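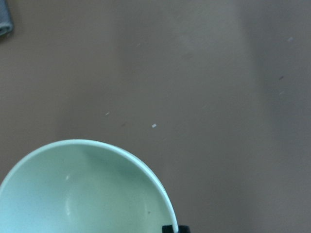 Wrist camera view, Clustgate cell: fingertip at the rim of the green bowl.

Wipe the table before you recalibrate the camera. I have argued this at Wamico for most of a year, and the written procedure still has the two jobs the other way around, with cleaning filed under housekeeping and calibration under maintenance. I think both belong on the same sheet, with cleaning first.

The usual sequence in a small cell goes like this. The pick rate drops, someone pulls the logs, and the first thing opened is the hand-eye calibration. It takes a good part of a morning, it produces a residual that can be pasted into a report, and it leaves everyone feeling that work was done. In July we ran it twice in one week on the Clustgate cell. The second result agreed with the first to well inside the tolerance we use. The grasp errors were still there on Saturday.

The wrist view at the top is what I would rather people opened first. The bowl is pale and the table is brown, so the rim separates well and a segmenter has little excuse. The table also carries small light flecks, and there is a dark one inside the bowl. A person ignores them. A detector tuned for thin, pale edges may not, and a depth filter with a low cutoff can keep one and drop the next. Our log for that stretch had 1162 grasp attempts, of which 794 were accepted on the first try. Some of the remainder were real pose errors. I would not put a number on how many until the surface had been cleaned and the run repeated.
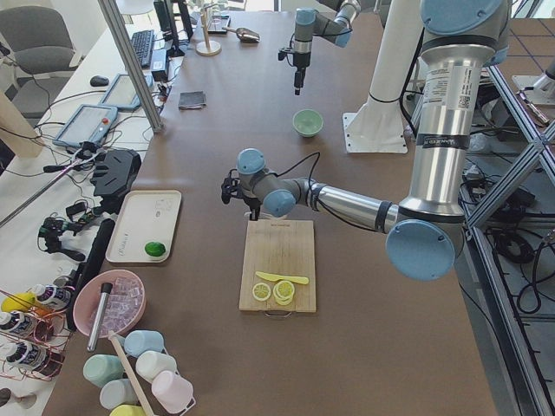 Maintenance intervals for a two-arm cell should be set by what is done on the table, and only then by the hours on the joints. The arm manufacturer's schedule covers brakes, covers and backlash, and it is a sound schedule. It says nothing about citrus. Our drinks task puts lemon slices on a wooden cutting board within reach of both grippers, with a bowl of ice nearby, and juice and water are the two things I least want on a fingertip. The cable that hangs at the black gripper is another item no hour meter will catch. I want it looked at by hand at each changeover, with the arm moved through its full wrist travel while somebody watches the slack.

My proposed sheet is short. Wipe the table with a damp cloth and then a dry one. Wipe the fingers, including the backs. Check the cable through the wrist range. Save one still from each wrist camera with the arm at its park pose, and compare it with the last accepted still. Run up to 4 test grasps on the bowl. If those fail, open the calibration. I timed this with Dwayne Baptiste and it fits inside a coffee break, although he is quicker with the cable than I am.

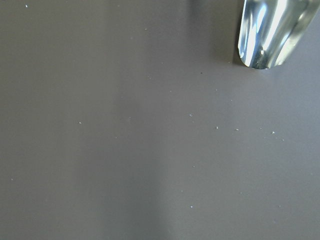
Imani Greenberg read a draft of this and objected that a detector which needs a clean table is a bad detector, and that Wamico should pay for retraining instead of cloths. She would add crumbs to the training set, leave the schedule alone, and let the cell run dirty until it fails for a reason worth fixing.

I agree with her about the training set. I disagree about the schedule. Retraining on Femia, our labeling setup, takes weeks, and in the meantime the same residue can collect on the finger pads, where no amount of training data changes the friction. A polished metal finger has a further problem, in that it returns highlights to the wrist camera, and a smear on it changes them from one day to the next.

The revised sheet is with the shift leads now. Calibration is step six.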